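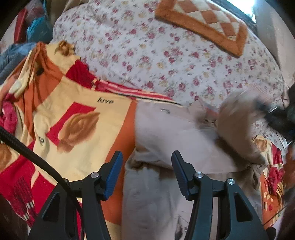

Against the Fitted Sheet

29 Mar 2020

I have been at home a great deal lately, like everyone else, and I have had time to think about bedding. I own 2 sets of sheets, which my mother considers a scandal. Her closet holds enough linen to reopen a small hotel. Mine holds the set that isn't on the bed, and that set is rolled into a ball and pushed behind the towels.

The ball is the fault of the fitted sheet. A flat sheet is a decent, old-fashioned thing with four corners and no opinions. You can fold it alone if your arms are long enough. The fitted sheet has elastic, and elastic means it has no edges, only places where it gives up and turns under. Every few months I watch a video of a calm person tucking one corner into another until a neat rectangle appears. I have watched the same video 14 times by now. My rectangle looks like something a dog has been sleeping on.

People who can fold them will tell you it's easy. They said the same about parallel parking and poached eggs, and I notice they always say it while doing the thing themselves, quickly, with their backs to you.

Then there is the label. Last September I bought a set from Prundico that promised "deep pockets for today's mattress." Today's mattress is apparently the height of a kitchen counter. The sheet fit it for one night. By morning the top left corner had sprung loose and crept down to my shoulder, where it has returned every night since, like a cat that wants breakfast. I wrote to the company. They sent back a coupon for 50 cents, good on orders over 200 dollars. I would have to buy a lot of sheets to come out ahead, and then I would have to fold them.

The next thing I tried was a pack of Brudari sheet clips, which are suspenders for your bed. They work fine if you don't mind lifting a mattress to put them on and lifting it again on laundry day. I did mind. They live in a drawer now with the takeout menus and a key to something.

My grandmother never owned a fitted sheet in her life. She made hospital corners, tight enough that getting into bed felt like being mailed. She could do a double bed in the time it takes me to work out which side of the sheet is the long one. (I have never once guessed right on the first try. You'd think the odds would be even.) When the elastic kind showed up in stores she said it was for people who were in a hurry, and she didn't say it kindly.

So I am going back to flat sheets, top and bottom. I practiced the corners this week, having run out of other things to clean. The first one was loose and the second was worse, but by the fourth I had something my grandmother might have let pass, if company wasn't coming. It stayed put until morning.

My mother has offered to lend me a few flat ones from her closet once visiting is allowed again. She has asked that I return them folded.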